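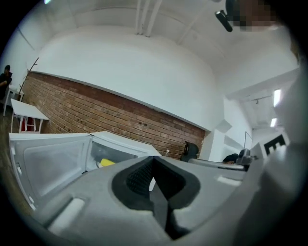 A gripper beside an open appliance in the Pukwood workroom, with the long brick wall behind.

Pukwood's pantry crew learns to share the shelves with a robot

April | By Farah Wijaya

We use cookies to remember your reading settings and to see which stories people like. By reading on, you agree to this.

PLINDANO – For as long as most people at Pukwood can remember, the work has gone the same way. You come in early, you load the van, you drive to somebody's office and you fill the kitchen there, one shelf at a time, with the milk at the front and the juice behind it and the lemons wherever they will fit. Then you wipe the door, close it and go on to the next one. The company looks after the kitchens of 300 offices in and near Plindano, and a good part of every shift is spent bent over in front of an open refrigerator.

This spring some of that bending has been handed over, or is at least being handed over slowly. Pukwood has been working since winter with Katard, a small robotics firm from across the river, on a machine that can put away and take out the things that go into an office kitchen. It runs in the company's own stockroom for now, on the evening shift, and the people teaching it are the same people who have always filled the shelves.

The teaching is done by hand, and it looks a lot like the old job. A member of the crew holds a gripper tool with a camera on it, reaches into the refrigerator and picks things up with the jaws instead of with fingers. What the camera records goes to Katard, which uses it to show the robot how a person would go about the same thing. Do that often enough, with enough cartons and jars and awkward bags of fruit, and the robot starts to get the idea.

"The first week I was so slow that I wanted to throw the thing out of the window," said Nayeli Tovar, who drove one of the vans for years and now spends three afternoons a week in the workroom. "You have to think about every single move, and I had never thought about any of it before! How do you pick up a lemon? Well, you just pick it up. But then you have to do it with this big gray jaw and you find out that you come in from the side, and you tilt a little, and you do it a different way when there's a bottle next to it."

She has grown fond of it, she said, and her knees have too. The afternoons in the workroom are paid at the driver's rate plus a small extra, something the crew asked for at the start and got after a couple of long meetings and, by all accounts, a great deal of coffee.

The crew's library had reached 3,644 recordings by the start of the month, according to Elie Nassar, who runs the project on the Katard side. He was quick to add that plenty of them will never be used. Some are too dark, and in others the hand goes wandering off while its owner chats with a neighbor. He doesn't mind that much. The people he wants holding the tool are the ones who know how a full shelf behaves, he said, and he would gladly lose a few afternoons' work to have them.

Not everyone in the building is at ease with it. Gwenaël Poulain has worked evenings in the stockroom longer than anyone, and he remembers the packing line that came in some years back, when two of his friends were moved to another site and didn't stay there long. He has taken his turns with the gripper like the others, but he asked for something in writing first. The company has now promised that no one on the pantry crew will lose hours because of the robot before the end of next year. "That's a fair promise as far as it goes," he said. "I would like to know what comes after the end of next year, and I ask about it every time I see a manager on the stairs."

The manager he most often meets on the stairs is Hiwot Asfaw, head of operations, and she laughed when this was put to her, though she didn't brush it off. She told us that the robot is slow, that it still can't handle soft bags or anything stacked, and that every kitchen outside the building will be filled by a person for a good while yet. What has changed so far is the evening shift. One person now watches the machine and sets right whatever it gets wrong, and the other has moved to mornings – a change that has been very welcome in one household with small children, and rather less so for the colleague left alone with the radio.

Asfaw hopes to add a second machine in the fall if the crew agrees to it. They will be asked at a meeting in the canteen next month, and Poulain has already put his name down to speak.

Get our local work and business stories by email every morning. Enter your address to sign up for the newsletter.

Related stories
Ďurica bakery goes back to hand-shaped loaves after oven trouble
Plindano bus drivers to try out new shift plan
Riverside stockrooms to get wider loading bays
Night classes in machine repair fill up early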